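Pevau Folding and Stacking Baskets
Section 4: Setting up a basket for table use

This section covers the grey basket with the open lattice walls and solid floor. For the lidded boxes in the Quintanilla range, go to section 6.

Before you start

Choose a flat table with a clear space at least 600 mm deep. The basket itself needs 593 mm at the rim, measured on the long side. Wipe the table top first. Grit trapped under the floor of the basket will scratch varnish or oiled wood.

Washing

1. Take everything out of the basket, including any liner.
2. Rinse the walls from the outside, so that crumbs and fluff are pushed inwards and not wedged in the openings.
3. Wash the floor with warm water and a little washing-up liquid. Do not use scouring powder.
4. Turn the basket upside down on a towel and leave it until the corners have dried.

Caution: Do not put the basket in a dishwasher. The walls may warp, and a warped basket will rock on the table.

Placing the basket

5. Hold the rim on two opposite sides and lower the basket straight down.
6. Press each corner of the floor in turn. If one lifts, turn the basket a quarter turn and try again — tables are often less level than they look.
7. Keep the rim inside the edge of the table on all sides.
8. If you use a Durkoline liner, lay it flat on the floor of the basket and push it into the rounded corners. Liners are sold separately (part 158).

Note: Small items can slip through the wall openings. Pens, pegs and loose screws should go in a tub first.

Filling

9. Put heavy things in first and spread them over the floor.
10. Stop filling when the contents reach the rim.
11. Empty the basket before moving it to another table. Do not drag it, even when it is empty.

Storing

Keep the basket away from radiators and out of direct sun. Baskets of the same size can be stacked inside each other, up to five high. Put a sheet of paper between them if they tend to stick.

Spare liners and replacement baskets can be ordered from the Ondurberg warehouse. Quote part 500 for the grey basket.

Customer comments on this section
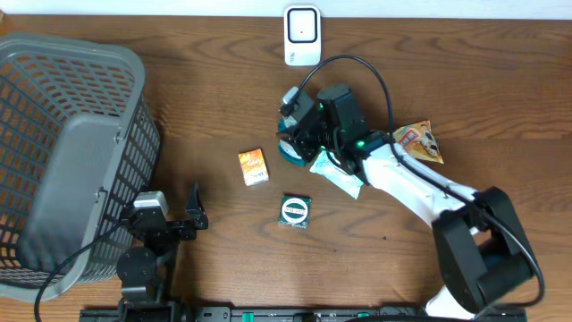 Bernadette Ruiz-Ortega: Could step 8 mention trimming? My liner came up too long on one side and rucked in the corner until I took a strip off with scissors. It has stayed flat since then.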